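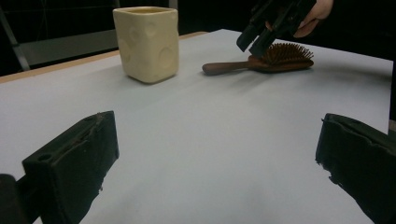
Square cup, cream, rounded corners.

From: Edwards
To: Marirville Clay and Glaze list
Date: Apr 3, 2020
Subject: Re: Crazing on Hakuseo body, slow cool or fast cool

Qistina Goh wrote:

> I have been using the Hakuseo casting body since July and have the
> same trouble with every clear glaze I put on it. Pots come out of
> the kiln looking sound. A few days later there are fine lines on
> the inside, mostly near the foot. I fire to 1,240 C with a short
> hold and let the kiln cool by itself. Someone on this list said to
> slow the cooling. I tried 70 C an hour from the top down to 900 and
> could see no change, apart from the glaze going slightly cloudy.
>
> Is the problem the schedule, the glaze or the clay? I would rather
> keep the clay, as I have two barrels of it.

Qistina,

The glaze, most likely. Slow cooling in the upper range affects crystal growth, and that would account for the cloudiness. It has very little effect on crazing. Crazing is a mismatch in contraction below the point where the glaze sets, and the glaze will contract by the same amount whether it gets there in four hours or fourteen. Cooling speed matters when a pot is being shocked, for example if the lid is opened at 200. If you are opening hot, stop doing that first and repeat one firing before changing anything else.

A delay of a few days fits a small mismatch. The glaze is in mild tension when it leaves the kiln and lets go later. Two other causes can look the same from outside:

Moisture expansion. If the body is not fully tight at your firing temperature it takes up water over time and grows slightly, and the glaze is stretched. Weigh a fired, unglazed bar dry, boil it for a few hours, leave it in the water overnight, wipe it and weigh it again. Divide the gain by the dry weight. Much over two percent and I would look at the firing before the recipe.

Thick glaze. Lines near the foot on the inside suggest pooling. Break one of the bad pots and measure the glaze layer at the foot and at the rim. On my own ware the foot was twice the rim until I cut the pour time.

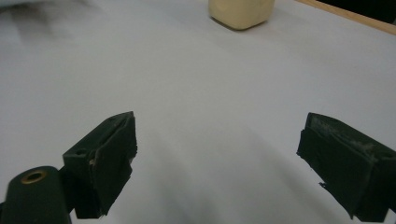

White tabletop, matte finish.

If the absorption is fine and the layer is even, change the glaze. You did not post the recipe, so this is general. Sodium and potassium have high expansion. Replacing part of the soda feldspar with a lithium or magnesium source brings it down. More silica also brings it down, up to the point where the melt stiffens. I would start with silica alone, in a line blend:

Base glaze, 300 g dry per batch
Batch A, no addition
Batch B, 3 percent silica
Batch C, 6 percent silica
Batch D, 9 percent silica

All through the same sieve, 200 mesh if you have one, and all brought to the same specific gravity before dipping. Do not add water by eye. Fire them together on the same shelf. I ran a blend of this kind on the Mamis clear two winters ago and C was the first that held. D held too but had lost some gloss. The Mamis recipe is in the list archive under its own name – use the second version, the first has a typing error in the whiting.

For testing, a week on the shelf is too slow and tells you too little. I use freezer to boiling water, three rounds, then ink rubbed over the surface and wiped off. Use test pieces you do not mind losing, and wear gloves and eye protection. Shivering is the fault at the other end, so check rims and handle edges for flakes as well. If you see any flaking you have gone too far, and the piece should not be used for food.

On the clay: I have seen it suggested that Hakuseo varies between lots. I have no data on this. Both of your barrels may be from one lot, in which case the tests above would not show it. Write the lot number on the test bars anyway.

One question back. Is your 1,240 the controller reading or a cone reading? My controller runs high, and I was underfiring for most of a year before I put witness cones on all three shelves. If the number is from the controller only, do that before the line blend, or the absorption result will not mean much.

Please post the recipe and the absorption figures when you have them. Percent by weight for the recipe, with the feldspar named.

Edwards

--
Marirville Clay and Glaze list
To leave the list, send a blank message with "remove" in the subject line.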